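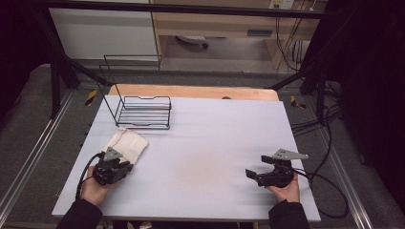

Vicente Cáceres escreveu-me a dizer que um pano de cozinha não se dobra, pendura-se, e que o meu texto anterior sobre escorredores estava incompleto por causa disso. Tem alguma razão. Naquele texto falei só da loiça e deixei os panos de fora.

Cá em casa os panos são brancos ou quase brancos, do género toalha, e passam metade da vida dobrados na bancada. Dobro em três no sentido do comprimento e depois ao meio. Fica um retângulo que cabe ao lado do escorredor e serve para pousar os copos virados para baixo. Quando o pano está encharcado, vai para a porta do forno. Pendurado em gancho não gosto, fica com um bico no meio que já não sai sem ferro.

Quanto ao escorredor, continuo a preferir os de arame preto, com a parte de trás mais alta do que a frente. Os pratos encostam atrás e as tigelas ficam à frente. O meu é um Ollholm, comprado em segunda mão, e o único defeito é que não traz tabuleiro. A água cai na bancada e é preciso pôr qualquer coisa por baixo ou limpar logo a seguir. Eu limpo logo a seguir - quase sempre.

Antes deste tive um de plástico da Poltine que ganhou calcário nos cantos e nunca mais ficou como era. Experimentei vinagre e bicarbonato, depois uma escova de dentes velha. Foi para o lixo em outubro do ano passado.

Perguntaram-me também pelo tampo branco. Uma superfície clara mostra tudo: pingos de café, migalhas, a marca do fundo do tacho. Para mim é uma vantagem, vejo onde tenho de passar o pano. Quem prefere madeira à vista tem de secar melhor e mais depressa, sobretudo junto à borda.

Os panos lavo-os a 80 graus, separados da roupa, sem amaciador. O amaciador deixa-os macios mas depois não absorvem nada e espalham a água pelos pratos. Seco-os ao ar e dobro-os ainda um pouco mornos do sol, quando há sol.

Vou experimentar pendurar um durante umas semanas, como o Vicente sugere, numa barra por baixo do armário. Falta-me comprar a barra. Se alguém conhecer uma que não precise de furos na parede, deixe nos comentários.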